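Speaker notes: "Does the standing desk earn its keep?"
Sturcombe small business evening, 12 Apr 2023

Opening

Start without slides. Ask who in the room has bought a sit-stand desk. Then ask who still stands at it after lunch. Wait for the laugh, then move on.

Say plainly that I have nothing to sell. I paid for my own desk and I mostly sit at it. 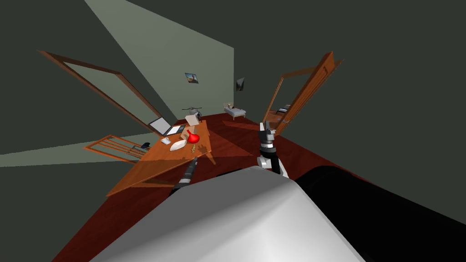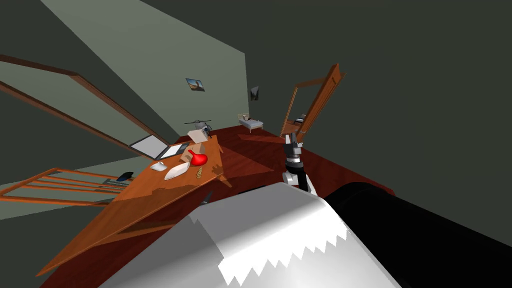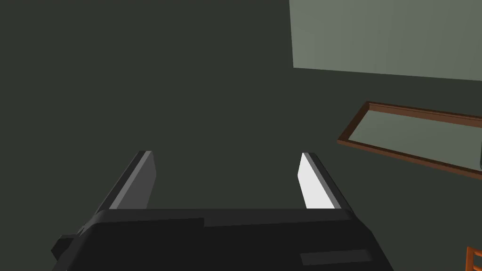

What we were promised

Read out the Limell brochure line about "a new you by July". Pause. Ask what would count as the old me.

The usual claims are more energy, a better back, weight loss and sharper thinking. Take them one at a time and ask what each would look like if it were true. "More energy" is the slippery one. Compared with what, and measured by whom?

Weight loss: standing burns a little more than sitting. A little. A biscuit with your afternoon coffee takes care of it. Don't get drawn into calorie sums here, I lost the room doing that in Skallcombe.

Backs: some people with sore backs do feel better when they change position through the day. I believe them. But a person who gets up to fill the kettle is changing position too, and the kettle was already in the building.

The survey everyone quotes

The Kovačević office survey gets passed around as proof. 1008 people answered. It went out to 3284. So most people who got it didn't bother, and I'd like to know whether the ones who did were the keen ones. My guess is yes, but it is a guess, so say so.

It also asked people whether they "felt more productive" after their firm had bought them an expensive desk. What would you tell your boss?

If someone objects that other studies exist: agree. Ask them how long people were followed. Asking again after a month tells you about novelty.

The money

A motorized frame at the cheap end of the Limell range is 400 dollars before you add a top. For a firm with two staff that's bearable. For a bigger one, work out the total before anybody gets excited, and put in the cost of moving sockets and cables. It never appears in the quote.

Then ask what else that money would buy. Decent chairs. A proper light. Screens at the right height, which in most offices I visit they aren't.

What I'd do first

Borrow one desk for a month and let people book it. Write down when it goes up and when it comes down. If it stays down after the second week, send it back.

Raise the screen on a box. Costs nothing.

Get people away from their desks at lunch. Managers too, and managers are the ones who won't.

Likely questions

"My physio told me to get one." Then get one. I'm talking about buying them by the dozen.

"What about treadmill desks?" Try typing on one before you order it.

Finish by ten to eight, they want the room back. Handout is on the table by the door.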